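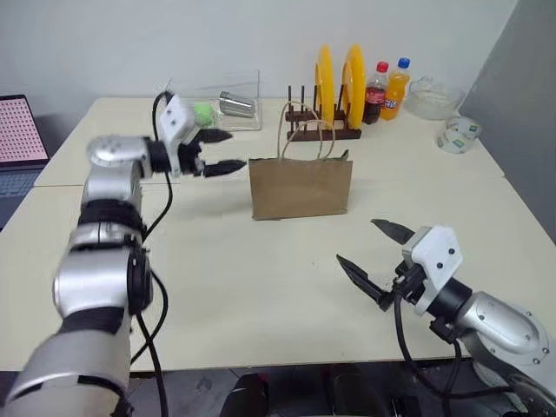
How does a robot arm keep moving after someone has hit the stop button?

The button was only wired to the other arm. The two arms on the bench had separate controllers, and after a repair in September the loop that was supposed to take in both of them took in one.

The bench belongs to Skendatcombe, a small automation shop on the edge of Dultotgate that teaches pairs of arms to do ordinary household jobs: packing a paper bag, unloading a dish rack, moving bottles from one place to another. The technician who was standing at the table on the day it happened agreed to talk about it on the condition that we leave names out. The bench itself has a name. Everybody in the shop calls it Mutley, and so will we.

The injury was minor. The technician had a bruised hand and a cut across two knuckles, and was back at work the next morning. "I've done worse to myself with a car door," the technician said. "The hand isn't why I wanted to talk. I wanted to talk because I had been pressing that button for weeks and thinking it worked."

We met in the shop's break room, which shares a wall with the bench room. You can hear the arms start and stop through it.

The job that day was bag packing. One arm steadies a paper bag by its side or its handle, and the other picks things up and lowers them in. Paper bags are hard work for a machine. They slide, they lean, the handles flop over, and the opening is never in quite the same shape twice. The software that drives the arms is called Ñahui, and the shop has been using it long enough to have opinions about it.

"Ñahui is good at plates, and it's pretty good at bottles," the technician said. "Bags it hates. If the side of the bag gives a little when the finger touches it, the arm doesn't feel much of anything, so it keeps going. You get a lot of bags pushed across the table."

On the day of the accident, the left arm had hooked a handle and was dragging the bag toward the edge of the table. There was a glass jar in it. The technician pressed stop with one hand, saw the right arm freeze, and reached in with the other hand to catch the bag.

"I looked at the wrong arm," the technician said. "I looked at the right one because it was closer to me, and it was dead still, so in my head they were both still. Then the left one came across and pinned my hand against the jar."

How long did it last? The log says a little under two seconds. The left arm has its own force limit, set in its own controller, and when the limit tripped, the arm stopped by itself. The technician pulled free. The jar didn't break.

"That limit is the reason I can tell you this story in a break room," the technician said. "It did what it was supposed to do. It's just that it was meant to be the second thing that saves you, and that day it was the only thing."

The repair that caused the trouble had been made 13 days before. A power supply on the left side had been cutting out, and it was swapped for a new one. To reach it, somebody had to pull the left controller out of its shelf and unplug everything on the back, including the short cable that carries the stop signal. When the controller went back in, the cable didn't go with it. A jumper plug went into the socket in its place.

The jumper plug needs some explaining. The controllers won't start with the stop socket empty. That's a sensible design, and it means a missing cable ought to show itself right away. But the maker also ships a small plug that closes the circuit, so that a controller can be tested by itself on a workbench. The left controller had been tested by itself after the repair, with the plug in, and it passed. Then it was slid back into the shelf with the plug still in the socket.

"From the front it looks perfect," the technician said. "Green light, no errors. The software connects. The only way you'd know is to get down on the floor with a flashlight and look behind it, or press the button and watch that arm."

Why hadn't anyone noticed the arm wasn't stopping? We asked that one more than once, and the technician had clearly been asked it by other people too.

Part of the answer is how the button gets used. Most stops on Mutley happen between attempts, when the arms are already back at rest. You press stop, you put the plates back in the rack and stand the bottles up again, you release it and start over. An arm that is holding still with its motors on looks the same as an arm that has been cut off. The log from those two weeks shows 646 attempts, and the stop was pressed while an arm was moving in very few of them. In most of those it was the right arm doing the moving.

The other part is Ñahui. When one controller reports a stop, the software pauses the program for both arms. So after a press, the left arm would usually finish the short stretch of motion it had already been sent and then wait. It looked like a slightly lazy stop.

"I did see that," the technician said. "I want to be straight about it. I saw the left arm coast a couple of times and I thought, that's a bit slow. I put it down to the new power supply. I didn't write it down and I didn't say it to anyone."

On the day of the accident, the stretch of motion already sent happened to be a long one. The arm was carrying it out when the technician's hand went in.

The shop shut the bench down that afternoon. The cable was found on top of the shelf, coiled up with a twist tie around it. Putting it back took less than a minute. Deciding what else to change took quite a bit longer — the bench was off for most of the next week, and there was some disagreement.

One side wanted a fence. A clear panel across the front with a switch on it would cut both arms whenever it was opened. The technician was against it and still is. "You reset that table all day long. Every single attempt, you're putting things back where they were. If you make people open a door each time, somebody is going to tape the switch down by lunch, and then you're worse off than before."

What they settled on is plainer. Both controllers now run through one safety relay with its own box, and the stop button cuts motor power on the two sides together. If either cable is out, neither arm will start. The jumper plugs were taken off the shelf and put in a drawer in the office. Each has a long strip of red tape on it now, so that one left in a socket would hang down where you could see it.

There's also a morning test. Before the first attempt, each arm is sent on a slow sweep across the table with nothing near it, and the button is pressed in the middle of the sweep. The left arm goes first, then the right, then both. If an arm takes longer than it should to come to rest, the bench stays off. The technician said it takes about as long as making coffee, and that people grumbled for a few days and then quit grumbling.

We asked about the rule on reaching in. There had been one before, it turned out to be one line on a printed sheet, and it said to press stop first. The technician had followed it.

"So that had to change," the technician said. "Now it's press, look at both arms, say it out loud, then reach. I felt silly saying 'left stopped, right stopped' to an empty room. I still say it. And if something's falling, you let it fall. We don't use glass jars for bag work anymore. The whole bag could go on the floor and the worst you'd have is a mess."

Did the technician think about quitting the bench?

"I asked to be off it for a bit. I did paperwork, which I'm bad at. Then I went back and the first bag we ran, the left arm came up near the corner of it, and I had both hands behind my back like a kid in a museum." The technician laughed at that. "It wore off. I don't think I'd want it to wear off all the way."

The person who did the repair still works there too. The technician was firm that we shouldn't make this about that person, and pointed out that the written procedure for the swap ended with "test controller" and had no line after it. It now has a line telling you to remove the jumper, a line telling you to refit the stop cable, and a space for a second person to sign after checking the back of the shelf.

There is one item still open. Ñahui shows a single stop light on its screen for the whole bench, and it comes on when either controller reports a stop. The shop has asked for two lights. As of our visit the screen still had one, and somebody had stuck a paper note over it that said LOOK AT THE ARMS.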